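Rapport d'avancement — évaluation du kit de préhension manuelle Jidov
Période : septembre à novembre
Destinataire : direction des programmes, fonds Ondley

Objet de la période

Le financement accordé porte sur l'examen du kit Jidov, proposé à la location par Drornotholm, avant une éventuelle commande pour le site de Cui. Le kit comprend deux pinces tenues à la main, leurs câbles, un jeu de patins de rechange et le logiciel d'enregistrement. Nous devions vérifier trois points : la prise en main par des opérateurs sans formation technique, la tenue des patins sur des objets souples et la qualité des enregistrements livrés.

Avancement

L'objectif de la période était de 600 séquences. Nous en avons enregistré 251. Le retard vient surtout de la livraison, arrivée en octobre alors que le contrat prévoyait septembre, et d'une mise à jour du logiciel qui a bloqué le poste pendant 10 jours. Depuis la reprise, le rythme est régulier et nous n'avons plus perdu de séance complète.

Les essais se font sur table, à deux pinces, avec de petits objets du quotidien : emballages fins, rubans, bandeaux en tissu, accessoires pour cheveux. Nous avons gardé des nappes à motifs sur une partie des postes, comme le prévoyait le protocole, pour ne pas limiter l'essai à des fonds unis.

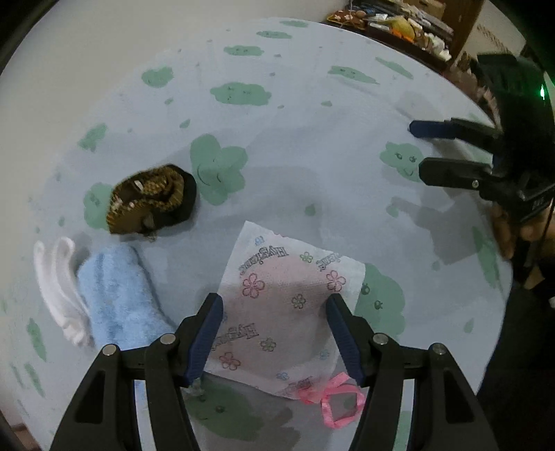
Sur les objets plats, la consigne donnée aux opérateurs a changé en cours de période. Ils approchaient d'abord les mâchoires à la verticale et manquaient souvent les films minces. Ils passent maintenant par un bord ou par un coin, avec les patins presque au contact de la nappe. Les reprises sont moins nombreuses, mais le geste est plus lent et fatigue le poignet en fin de séance.

Les textiles épais ne posent pas de difficulté particulière. Les rubans restent le cas le plus pénible — ils glissent entre les patins dès que la tension augmente. Drornotholm propose des patins plus tendres, facturés à part, que nous n'avons pas encore reçus.

Matériel et assistance

Un câble a été remplacé au titre de la garantie. La notice fournie n'existe qu'en anglais ; nous avons rédigé une fiche de démarrage de 2 pages pour les opérateurs. L'assistance répond par courriel, le plus souvent le lendemain.

Suite prévue

Nous demandons le report de l'échéance à fin février, sans rallonge de budget. Le prix de location pour cette prolongation reste à confirmer par Drornotholm. L'avis sur l'achat pour Cui sera rendu après l'essai des patins tendres.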